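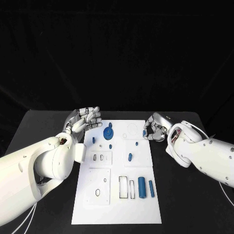
*Peg board on the Mösli bench, small blue peg in the right hand.*

## Meton: where we are with the peg board

Thursday, July 19, 2018

Quick one this time, newsletter closes at noon and the bench is booked until then.

Count first, as that's what everybody emails about. 1951 kept examples of the peg board as of last night. Kept means somebody watched it back start to finish and it had a usable grip, a usable placement and no missing stretch in the hand readings. The throwaways aren't in that number. They are still on the Havville drive in a folder called maybe, please don't train on maybe.

For those who joined since April: Meton is the learning side, Mösli is the two-arm bench, Geltusari is the group in Havville that pays for most of it and wants small parts put into holes. The board is white with blue pieces, pegs and cylinders and a round one with a knob on top, and outlines where things go. An operator drives both arms through the job, the recorder takes the camera view plus every joint in the arms and fingers, and Meton gets to chew on it overnight. Then we do it again.

What's going well - small pegs. Fingertip pinch from above, lift, travel, lower. Operators have gotten fast at it and, more useful, they've gotten fast in different ways. One of them comes in high and drops straight down. Another one slides in low from the side. Keep doing that! We had a stretch in spring when everyone copied the same approach and the model learned exactly one path and fell apart if the board was a thumb's width over.

What's going less well - the slots. Wide one and narrow one next to each other, and the model likes to split the diference and aim between them. Could be the examples, could be the camera view at that end of the board. We're going to collect a batch of slots only and see. If you have a slot session coming up, start with the narrow one, we have far fewer of those.

Also the idle hand. When the right hand is working the left one usually just hovers, and for a while people parked it wherever. Turns out Meton reads that as part of the task (of course it does) and started waving the left arm before each pick. New rule: left hand up by its far corner of the board before you hit record, fingers open or a bit curled, and leave it there unless you need it. Same on the other side if you're working lefty.

Lighting. Please mix it. White, dim, colored, whatever the lamps will do, and write it in the session sheet. A model that only ever saw the pegs as plain blue on plain white gets confused the first time the board goes pinkish, and Geltusari's floor in Havville has all kinds of light on it.
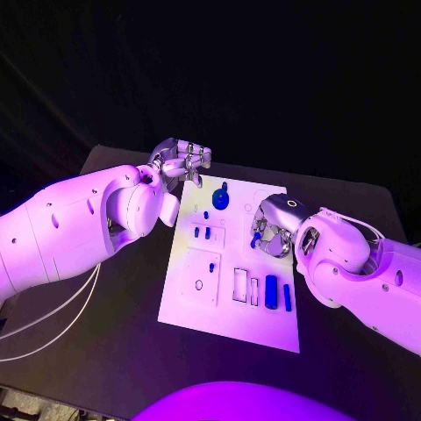 Don't change the lamps halfway through an example though. Between examples fine, during one no. We lost most of a morning to that.

Few more things, no order:

- Pause before you let go. Half a breath. The release is the hardest bit to label and when it's rushed we can't tell a placement from a drop.
- Failed grips are OK to keep if you recover inside the same take. Mark them R in the sheet. We want more of these, Meton has hardly any idea what to do after a slip.
- Start layouts: shuffle the pieces. Really shuffle, lay the cylinders down sometimes, stand them up other times.
- Check the arm cables hang clear of the board before the first take. Check agian after lunch.
- 21 takes then a break. After that the hands get sloppy and it shows in the curves.

Review backlog is 4 sessions. If you recorded it, please don't be the one who reviews it, swap with someone.

On the model itself, short version: the new training run beats the April one on pegs when the start layout is something it has seen, and it's a coin flip when it isn't. Knob piece is so-so, it goes for the rim when it should go for the knob. Slots see above. We'll put proper numbers in the next issue once the slots batch is in and the run has finished, not before, so no point asking at the coffee machine.

Bench sign-up is on the Mösli page, mornings are nearly gone, evenings wide open. Session sheets go in the tray by the door or straight to the Meton list.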